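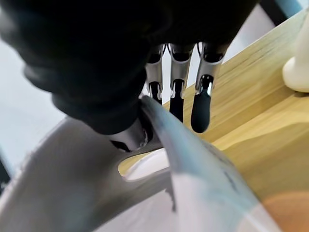 About Gastthorpe

Gastthorpe furnishes and looks after the entrance areas of guesthouses, clinics, small offices and private homes. Our work covers the first few steps inside the door: the bench where visitors sit to change their shoes, the rack where the shoes are kept, the floor covering, and the slippers that are offered in exchange.

The company was founded by Ľubica Hrnčiar, who continues to serve as managing director. It began as a slipper supply service for guesthouses in Jevitz. Clients soon asked for somewhere to put the slippers, and the first shoe benches were ordered from the Ševčík joinery, which remains our principal supplier of wooden furniture. Today the company maintains entrance areas at 102 addresses and holds 833 pairs of slippers in regular circulation.

What we provide

Each client receives a written plan of the entrance before any furniture is delivered. The plan records the width of the door, the direction in which it opens, the number of people expected at the busiest time of day and the place where outdoor shoes are to be left. Furniture is then chosen from five standard bench sizes. Where none of these will fit, Ševčík can build to the client's measurements, although this adds to the delivery time.

Slippers are supplied under the Olonico name in a range of sizes. They are collected, cleaned, inspected and returned on a fixed schedule. Pairs that show wear at the heel or sole are withdrawn. Clients may also purchase slippers outright and care for them on their own premises.
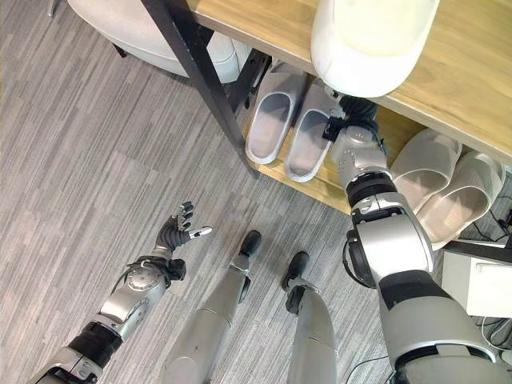
Photo: Gastthorpe / Ľubica Hrnčiar

Most of our clients prefer quiet colors at the entrance. Gray slippers, a light wooden top and a carpet in light and mid gray remain a frequent choice, and new items can be added later without disturbing the whole. Samples of wood finishes and carpet may be borrowed for two weeks at no charge.

How an entrance is kept

Our staff follow a single house standard at every address. Slippers are stored in pairs beneath the bench top, left and right together, with sizes grouped from small to large. The top itself is kept clear for sitting. Bags, mail and umbrellas are given their own place elsewhere. The carpet is vacuumed along its full length, including the strip under the rack - an area that is easily missed when furniture is not moved.

A printed copy of the standard is left with each client, and household members and employees are welcome to attend a short introduction when the furniture is installed. Clients who wish to change the arrangement may do so at any time by contacting the service desk, and the written plan will be amended accordingly.

Visiting us

The showroom in Jevitz is open by appointment. Complete entrance arrangements are on display, and visitors are invited to try the benches at different seat heights. Requests for service visits received before noon on Friday are placed on the schedule for the following week. The annual inspection of all rental furniture is carried out in May, and clients are notified in writing of the day assigned to them.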